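Tips for getting more out of a hand-held gripper kit

Last updated in August. Filed under Workshop and Home.

The Tipoki is a pair of hand-held grippers you work like tongs to show a robot arm how a job is done. Pronero sells it as a kit or hires it out by the week, and people buy it to teach an arm to clear a table, sort parts or put things back on a shelf. We have used one pair for most of the year. These tips are what we would pass on to anyone opening the box for the first time. Most apply to similar kits too.

Before you start

Charge everything the night before. The packs take longer than the leaflet says if both are on one charger, so use two sockets.

Wipe the fingers with a damp cloth and a drop of washing-up liquid, then dry them with something that doesn't shed. Kitchen roll leaves fluff in the ribs. An old cotton tea towel is better. Don't use white spirit or nail varnish remover on soft fingers. Ours went tacky after one go with white spirit and had to be replaced.

Check the screws on the marker cube. If it moves when you push it with a thumb, tighten it before you record anything. A quarter turn is plenty, as the threads are cut straight into plastic.

Keep the printed faces of the cube clean and don't put stickers on them. Romana Malý in our workshop put her name label on one, neatly, in the corner, and lost a morning's work to bad tracking.

Setting up the table

Clear the table, then put back only what the job needs and a few ordinary things that would be there anyway. A table with nothing else on it teaches the arm to expect a table with nothing else on it.

Shiny tops are harder than matt ones. If you can draw a blind, do. If you can't, work at a time when the sun is off that side of the building. We get our best results before 10 in the morning. A plain cloth will cut the glare, but tape it down underneath or it will creep along with whatever you push.

Mark the starting place of each object with a small bit of masking tape, then move the tape every so often. Keep a note of where it was.
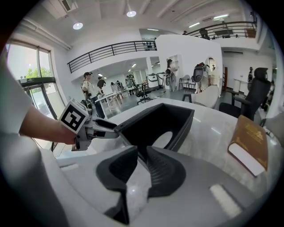
Do both grippers have to be in use at the same time?
Each one records by itself, so you can work with a single gripper and leave the other switched off. Two are useful for anything that needs holding steady while it is opened, filled or turned.

Handling the grippers

Hold the handle lower than feels natural. Most beginners grip it up near the top and get a sore wrist within the hour.

Go slowly at the point of contact and at your normal speed everywhere else. If you do the whole thing in slow motion the arm will too, and you will be watching it cross the table for the rest of your life.

Close the fingers fully before you lift. Open them fully before you move away. Half-open fingers catch on rims and handles.

For open boxes and trays, pick a side wall and stick with it for the first batch. Sloping sides want the fingers tilted to match the slope. If the box slides away as you close, approach it from a little higher up. Do a second batch from the opposite side once the first one works.

Books are awkward. Start with a paperback on its side and leave heavy hardbacks until later. Pushing a book to the table edge and taking it from there is easier than trying to get under the cover.

If you fumble, stop and mark it as a fumble. Don't tidy it up halfway through. The software lets you tag bad attempts and they can be taken out in one go at the end.

Change hands or change people every 20 minutes or so. Peter Havlíček is left-handed and his attempts at the same job looked different enough from everyone else's to be worth having.

How many attempts

For a simple pick and place we recorded 253 and the arm managed it well. For a job with two stages, picking up a tray and then putting it away, we needed 522. Stop and try the arm out at intervals. We did the whole second set in one stretch, then found the last part of the movement was too close to the wall.

Storage and care

Store the grippers with the fingers open. Left closed for a few weeks, soft pads take on a flat spot.

Keep them out of direct sun and away from radiators. A lidded plastic crate with a folded towel in the bottom is fine. The carry case is smart but the foam presses on the cube.

Coil the cables loosely and label both ends.

Is the kit worth the money?

To hire, yes, if you have one job in mind and can set aside a week for it. To buy, only if you expect to go on teaching new jobs. The grippers are well made and light enough. The case is poor, the leaflet is worse, and spare fingers took 2 weeks to arrive. The Plilatent kit is cheaper but comes with one gripper, and its trigger is stiff for small hands.

Pronero will do a half-day setup visit for an extra charge. Vendula Ševčík came to ours and it saved us a good deal of guessing. Ask for the visit after you have had a try yourselves, when you have questions ready.

Related tips: Cleaning rubber and silicone parts. Labelling chargers. Getting sticky residue off a glossy table.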